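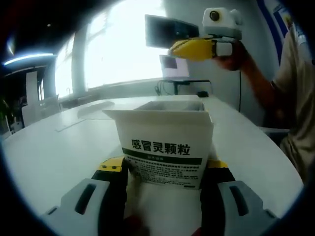

2 November 2020

Folding carton board, humidity trial, second batch. Sheets came out of the chamber at 9 this morning after 40 hours. Setpoint was 90 percent RH, and the logger agrees except for a dip overnight when the door seal let go at the lower corner. I pressed it back and taped it. Needs a new seal before February.

Cut 37 strips, all cross grain, 29 usable. The rest had crushed creases from the old rule, so they went in the scrap bin and are not in the table.

Crease stiffness: the Skorken board is clearly softer than the dry set and the flaps stay where you put them. The Venckus board still springs back. Same caliper on paper, but the Venckus feels thicker at the score line – check with the micrometer, not the dial gauge, which sticks.

Glue seams: two strips opened along the side seam when I bent them by hand. Both were from the outside edge of the stack. Could be the glue, could be the way I stacked them. Cheng-en Au thinks the stack was too tight for air to get between the sheets. Will use spacers next time.

Tuck flaps not measured yet. The jig is still set up for the narrow blanks and I didn't want to move it halfway through a batch.

To do:
Recut the creasing matrix, one size wider
Ask Vuviretti for the grain direction on the last delivery, the label only gives weight
Copy logger file to the shared folder
Dry set again with fresh blades – the current ones are leaving a burr

Chamber is off, door propped open.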